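Fórum Banda Larga e Telefonia > Telefonia móvel > Sinal e cobertura

Tópico: Queda de dados da Trelletti perto da torre nova da Nornard

tavares_zn
Membro desde 2014
Mensagens: 347

Moro a duas quadras do terminal de ônibus. A Nornard ligou uma torre nova em cima do prédio da esquina e desde então meu 4G da Trelletti cai toda hora dentro de casa. O telefone mostra sinal cheio e nada carrega. Ligação de voz funciona, com chiado. Abri chamado, mandaram reiniciar o aparelho. Abri outro, mandaram trocar o chip. Troquei. Continua igual.

Alguém mais na região?

marcia.sinal
Mesma coisa aqui, do outro lado do terminal. Na rua pega bem, na cozinha não pega nada. Minha irmã usa Nornard na mesma cozinha e não reclama.

guto_antenas
Moderador

Tavares, sinal cheio sem dados pode ser interferência, mas também pode ser célula congestionada. São coisas diferentes. Entra no menu de campo do aparelho e anota RSRP e SINR em três horários: de manhã cedo, na hora do almoço e às nove da noite. Se o SINR for ruim até de madrugada, congestionamento fica difícil de defender.

tavares_zn
Anotei ontem e hoje. O RSRP fica bom o dia inteiro. O SINR está negativo em todas as medidas, inclusive às cinco da manhã. No quarto dos fundos, que dá para o lado oposto da torre, ele sobe para 6.

pedrolino
Isso não prova nada. Quarto dos fundos pode estar pegando outra célula da própria Trelletti. Confere o PCI nos dois cômodos antes de culpar a concorrente. Todo mês aparece um tópico desses e no fim é repetidor pirata de vizinho.

tavares_zn
Mesmo PCI nos dois cômodos. Conferi duas vezes.

guto_antenas
Moderador

Então vale levar adiante. Repetidor irregular continua possível, o Pedro tem razão nesse ponto. Tem comércio no térreo do seu prédio? Loja com repetidor comprado na internet derruba o quarteirão inteiro.

tavares_zn
Tem uma padaria e uma ótica. Perguntei nas duas, dizem que não têm. O dono da padaria usa Trelletti e também reclama da maquininha.

bia_montagem
Testei da sala da bancada, que fica na mesma rua, com modem Yurchenko e chip Trelletti. De 142 testes de velocidade ao longo da semana, boa parte nem completou. Com o chip da Nornard no mesmo modem, todos completaram. Vou deixar a planilha com o Guto.

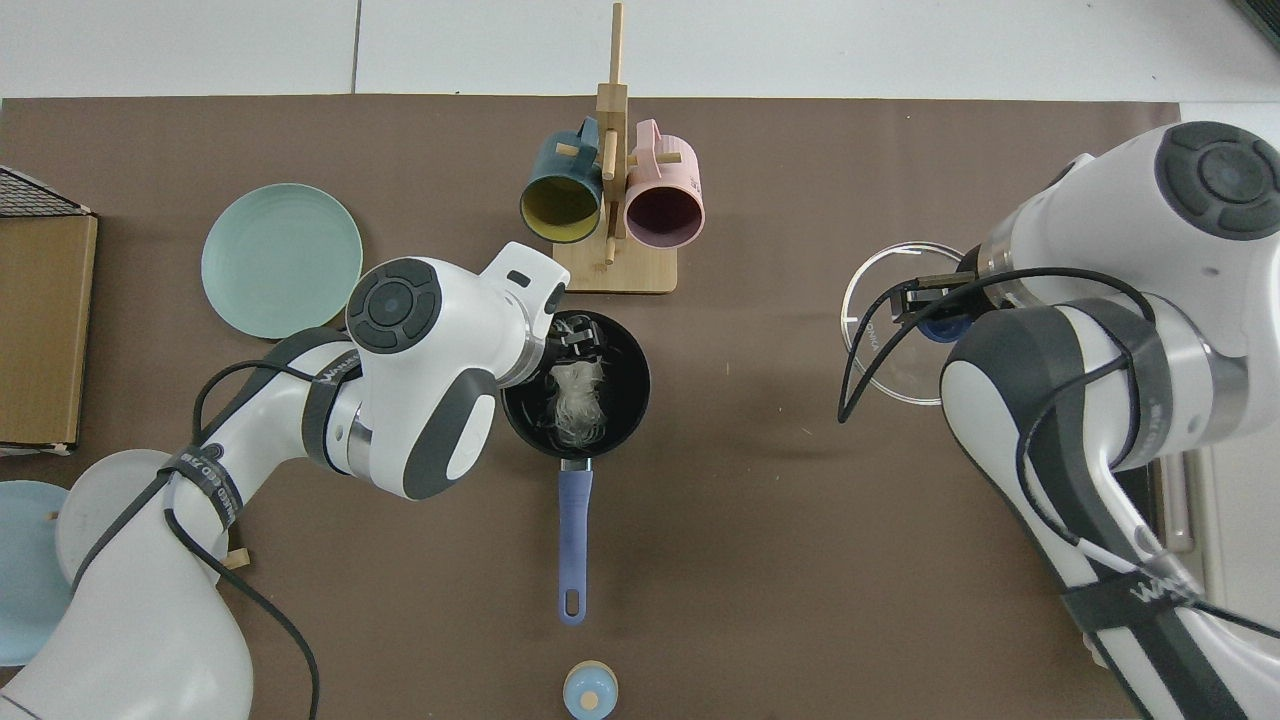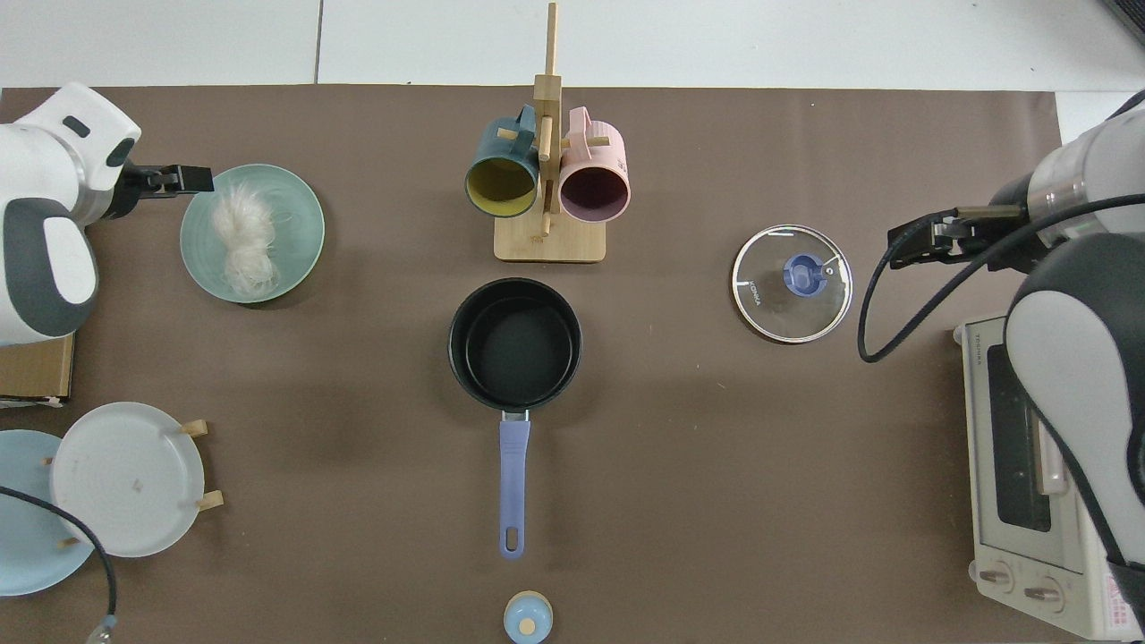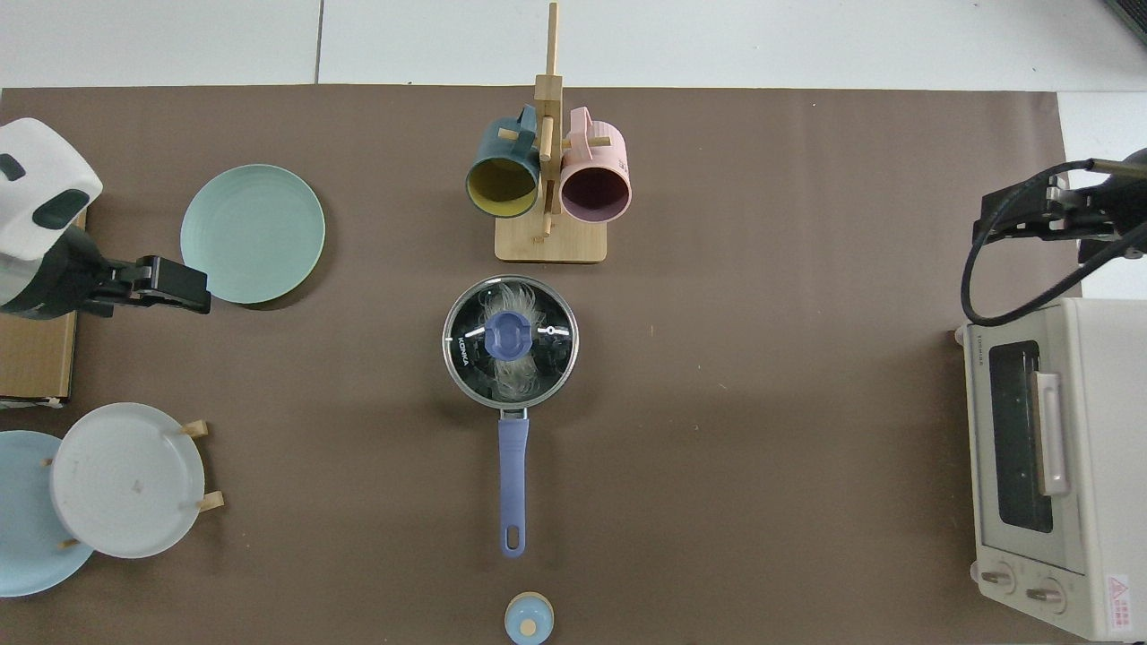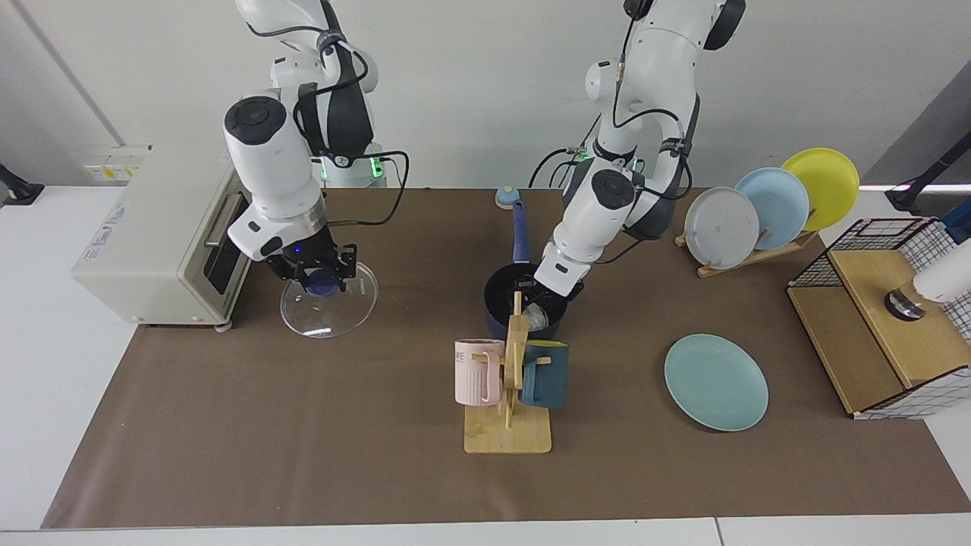

Bancada com o tapete marrom e os dois braços, nas quatro fotos.

pedrolino
Chip da Nornard funcionar bem ao lado da torre da Nornard é o esperado. O teste que falta é com uma terceira operadora, que não tenha nada naquele prédio.

bia_montagem
Concordo. Consigo um chip da Grisemow amanhã e repito no mesmo modem, mesma tomada, mesma janela.

marcia.sinal
Enquanto isso continuo pagando a conta cheia. Pedi desconto pelos dias sem serviço e a atendente respondeu que "o sinal consta como disponível no endereço". Consta onde? No mapa deles.

nilo77
Marcia, pede o protocolo por escrito e reclama na Anatel com ele em mãos. Comigo só andou depois disso. A primeira resposta da operadora foi padrão, contestei e aí ligaram de um setor técnico.

azacharias
Boa noite. Meu nome é Aaliyah Zacharias, fui projetista de rede por vários anos, hoje não trabalho para nenhuma das duas. Pelo que vocês descrevem, eu olharia primeiro para sobrecarga do receptor: torre muito próxima, em faixa vizinha, e aparelho com filtro fraco. Nesse caso a torre pode estar totalmente dentro da licença e o problema existir do mesmo jeito. Forcem o aparelho em outra faixa da Trelletti e meçam de novo. Se melhorar, já é informação útil para o chamado.

pedrolino
Finalmente alguém falando de faixa. Só discordo de chamar de problema do aparelho. A Marcia e o Tavares têm modelos diferentes e a Bia usou modem.

azacharias
Não descarto defeito na instalação. Conector mal apertado no alto do prédio gera intermodulação e isso só se acha com medição no local. Quem pode pedir essa medição é a Trelletti, e ela costuma pedir quando junta reclamação suficiente no mesmo setor.

tavares_zn
Forcei outra faixa agora à noite. Dados voltaram, lentos mas estáveis. SINR positivo na sala pela primeira vez. Vou colocar no chamado.

bia_montagem
Resultado com o chip da Grisemow: completa os testes, velocidade normal para a região. Só a Trelletti falha aqui.

guto_antenas
Moderador

Planilha da Bia recebida, fixei no começo da seção. Quem for da região, mande por mensagem privada: aparelho, faixa, PCI, SINR e horário. Não postem endereço completo no tópico.

marcia.sinal
Mandei os meus. A Trelletti agendou visita técnica para quinta, entre oito e dezoito. Aviso se aparecerem.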